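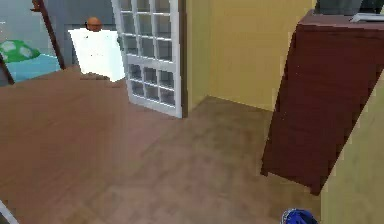

Viernes 16 de octubre

Llevo desde el verano prometiendo que iba a escribir sobre el dinero, y lo he ido dejando porque hablar de presupuestos da una pereza tremenda. Pero esta semana han coincidido dos cosas: me contestaron por fin los de Crichton con la oferta del robot y terminé de pasar a limpio la hoja de cálculo. Así que allá voy, con un té al lado y poca intención de ser breve.

Para quien llegue de nuevas: quiero comprar una base móvil pequeña, de las que van por casa con una cámara y un ordenador encima, para aprender navegación en serio. Tengo 3.000 euros apartados y ni uno más. Con esa cantidad se puede comprar una Zisel nueva con sus ruedas buenas y quedarse sin nada para lo demás, o comprar algo más modesto y tener margen para la batería de repuesto, el cargador, los cables y esos tornillos que siempre son de otra medida. Yo, que me conozco, empecé enamorada de la primera opción.

Lo que me frenó fue el simulador. Tengo montada en Bindis una casita de paredes amarillas y suelo marrón, con su cama, su armario y su puerta acristalada, y me paso las noches mandando al robot virtual de una habitación a otra. Gráficos modestos, lo reconozco, pero mi portátil tampoco da para alegrías y a mí esas texturas borrosas me han cogido cariño (o yo a ellas). Ahí dentro he ido probando cosas que de otra manera habría pagado: poner la cámara más alta o más baja, bajar la resolución, ensanchar la base hasta que deja de pasar por las puertas. Y cada prueba ha acabado en una línea de la hoja, unas veces tachando y otras, qué le vamos a hacer, añadiendo.

La cámara es el mejor ejemplo. Yo tenía apuntada una de profundidad bastante cara, y después de ocho noches de pruebas la he cambiado por otra más sencilla, porque a la velocidad a la que pienso mover el cacharro por casa me sobra. Con la diferencia pago la segunda batería. En cambio, he subido la partida del ordenador de a bordo, que al principio había resuelto con una placa que tenía en un cajón y mucho optimismo.

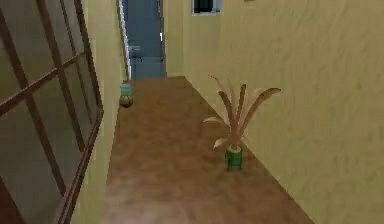
Imagen: render del simulador. Elaboración propia.

El pasillo me ha dado más quebraderos de cabeza que todo el resto junto. Es largo, se va estrechando a la vista hacia el fondo y tiene la maceta verde a la derecha, con esas hojas largas que se abren por arriba y se montan sobre la pared. Para un sensor que mira a ras de suelo, una planta así es un tiesto y poco más; las hojas ni las ve. Me tiré un domingo entero dándole vueltas a si eso justificaba un segundo sensor, y de momento lo he dejado en la columna de «más adelante», que es una columna preciosa y larguísima.

La hoja ha quedado con cuatro bloques: base, sensores, ordenador y lo que llamo «varios», que al principio era ridículo y ahora me da respeto. Ahí van los gastos de envío, la bolsa ignífuga para guardar las baterías, una regleta decente y el curso de soldadura del centro cívico – que no es equipo, ya lo sé, pero si no lo apunto me lo gasto igual y luego no me cuadra nada. También he dejado una reserva para romper algo. Llámenme pesimista, pero tengo dos manos izquierdas y un gato.

En cuanto a la oferta de Crichton, me gusta a medias. El precio de la Zisel reacondicionada está bien y me deja respirar, pero la garantía viene explicada en un párrafo que he leído cuatro veces sin entender quién paga el transporte si hay que devolverla. Les he escrito otra vez preguntándolo con todas las letras. Si alguien ha comprado reacondicionado y quiere contarme cómo le fue, los comentarios están abiertos y los leo todos, aunque tarde en contestar.

El plan es hacer el pedido en diciembre, cuando cobre la extra, y hasta entonces seguir con Bindis. Me queda por probar la alfombra del dormitorio de mi casa, que tiene un fleco temible y que todavía no he conseguido modelar de forma medio creíble. Si la base se atasca ahí, tendré que mirar ruedas más grandes, y entonces vuelta a la hoja de cálculo.

La subiré en cuanto le quite las notas personales, que hay alguna que otra palabrota junto a los gastos de envío.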